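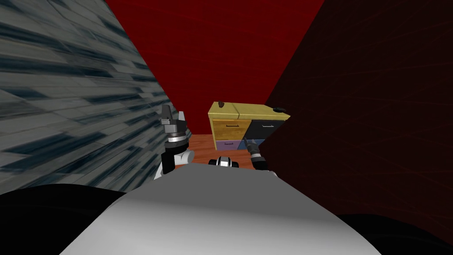
Run the drawer task in the Beddoe simulator before you power the real arms. The right gripper should come up to the lower front of the cabinet, by the blue drawer, while the left one stays raised and clear.

## 4. Dry run

1. Load the `beltine` room file.
2. Set arm speed to 56 percent.
3. Start the task and let it run 200 cycles.
4. Open the log and look for joint limit warnings.

**Note:** Wall textures have no effect on contact – change them freely.

**Caution:** Keep the motor supply switched off until step 4 is done.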